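About Us - The Premholm Shared Workshop

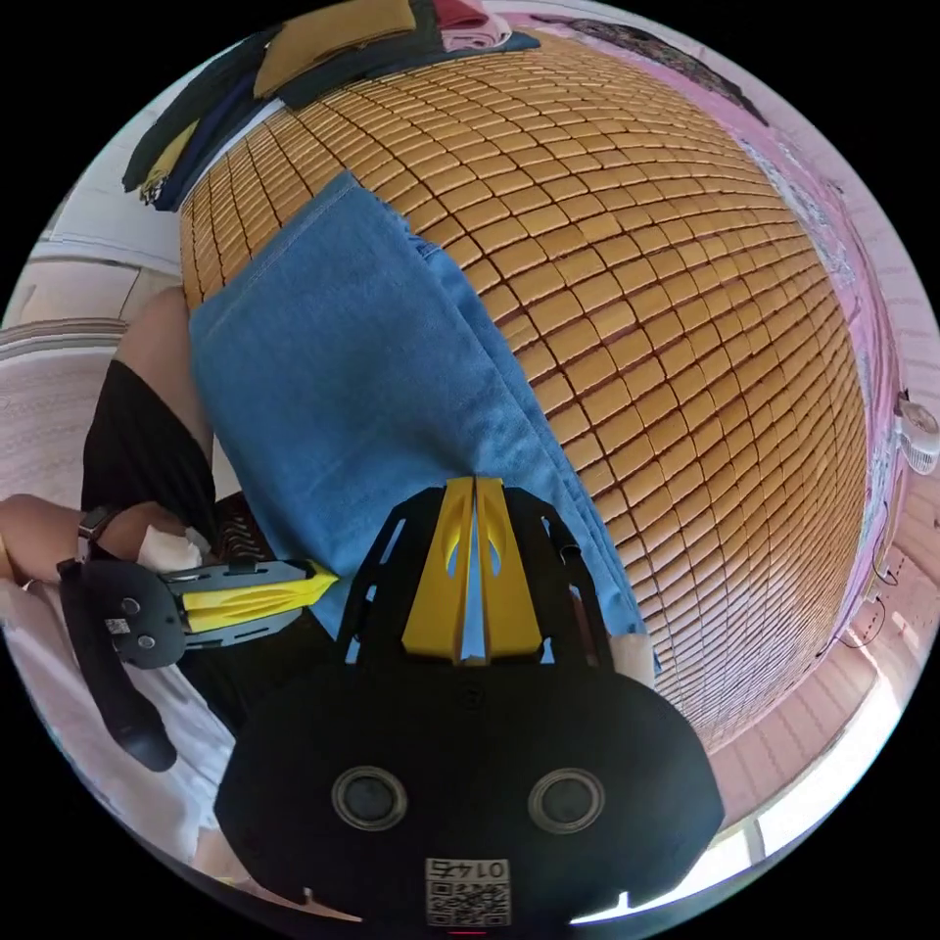 Folding practice on the tiled mat, one gripper to each hand.

Premholm began as a garage with a bad door and one good vise, and if you had told us then that we'd end up with more than 229 members we would have laughed and gone back to looking for the hex keys. We are a shared workshop for people who build robots at home, or would like to, and who sooner or later need a bigger bench or a second opinion (or just somebody to hold the other end).

Our longest-running build is called Rokance. It's a pair of arms meant to help with the laundry, and it has been through five versions, the second of which we still don't like to talk about. A good deal of the work on it happens in members' own bedrooms and living rooms, with hand-held grippers and whatever clothes are in the house. Denim is a favorite, and also a nuisance - a stiff hem behaves nothing like a T-shirt, and we've spent whole evenings on jeans alone. The yellow fingers have been redrawn seven times, and somebody always has an eighth idea.

We moved to our present rooms on Trernonden Street one November, carrying most of it over by hand, and we share the yard with Karppinen, the bicycle frame shop, who have been very patient with us about the noise. The benches are open to members until ten at night. You don't need a degree or a finished plan, and plenty of us came in knowing how to sew or fix a washing machine and picked up the wiring later on. Come by any evening after six and ask to see the arms. There's usually coffee, and there is nearly always a basket of clothes that needs folding.

Shared 7 times | 3 comments

benchrat: Is the finger drawing up anywhere? I'd like to try it in a softer plastic.

mothballs_and_motors: Jeans are the worst! Towels first, then work up.

tilly_k: Came by last month to borrow a clamp and stayed until closing. Lovely bunch.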